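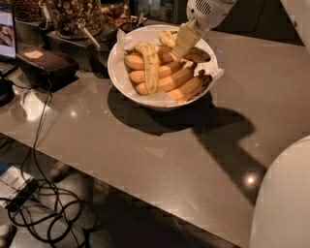

Questions about the Sidero songwriting rounds

What is a round?
One person posts a lyric, a melody or a backing track, and others add to it until there's a song. Rounds stay open for 38 days. We used to leave them open indefinitely and most of them died.

Do I need to be any good?
No, though I don't believe the people who say standards don't matter. If your vocal is out of tune, the round owner will probably not use it.

Who owns the finished song?
Whoever wrote it, in shares you agree between you. Put the shares in writing before the first upload. I've heard "we'll sort it out later" more than 100 times and seen it go well perhaps twice. Segundo Valderrama and I still don't agree about the second verse of Rarneck, and we like each other.

Will I make money?
I doubt it. Our most played song, Liltenberg, has had 3,000 plays and paid for a set of strings. If somebody writes to you offering to "place" your song for a fee, keep your wallet shut and forward the message to me.

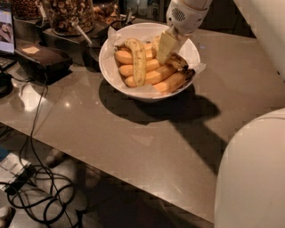 The same goes for paid playlists. I have yet to see one that brought in a listener who came back.

What files should I upload?
WAV, dry, starting from bar one. Reverb can be added later but I can't take it out, whatever the plug-in adverts claim. The limit is 500 MB per upload.

Can I use a sample from a record?
Only if you have permission and can show it to us. There is no rule about a few seconds being free to use. People quote it to me every month and it still isn't true.

Can I use AI vocals?
Not in rounds opened since July. Before that it was up to the owner, and the arguments were longer than the songs.

Can I pull out halfway?
Yes, up until the final mix is posted. After that you need the round owner's agreement — ask nicely, and ask early.

My part wasn't used. Can I complain?
You can write to me. I'll read it, but I won't overrule the owner on taste.

Sheyla Llanos
Last changed November 22, 2020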